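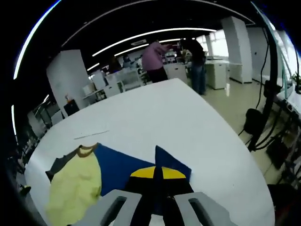

Household Textiles, Unit 2: The T-Shirt and Its Discontents
Notes by Amarachi Oyewole

Last unit was towels. Towels have four corners and no opinions. A T-shirt has sleeves, a neckline and a grudge, so we slow down.

Before you fold

Clear more table than you think you need. One garment gets worked on at a time and the others wait at the side, where they may crumple as they please. Find the collar first. If you can't find the collar, you are holding the shirt by the hem, and everything you do next will be inside out.

Plain shirts and panel shirts

A plain shirt gives you seams and a neckline to steer by. A color-blocked shirt gives you the panels too, and students either love this or come to grief. The trouble is that a panel edge looks like a fold line. Noboru Uchida folded along one for most of a session last January and produced a very tidy trapezoid, which we kept.

Look at the shirt below. The collar is brown and ribbed, with a bit of pale yellow under it, then blue, charcoal and dark gray, then a wide band of light yellow-green. Decide which of those borders you would fold on. (Think about the shoulders before you answer.)
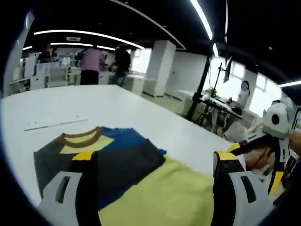 The fold itself

1. Collar away from you, front down. Smooth from the middle out.
2. Bring one side in to the center of the back. Turn the sleeve back on itself.
3. Same on the other side. It won't match. Nudge it until it does.
4. Hem up to just short of the collar, then in half.
5. Turn it over. If the collar sits in the middle, stop touching it.

Knits creep when you drag them, so press and lift - don't pull.

For next time

Fold 11 shirts at home, at least 2 of them color-blocked. Borrow if you must. Read the Stornell handout on sleeves, both sides of the page.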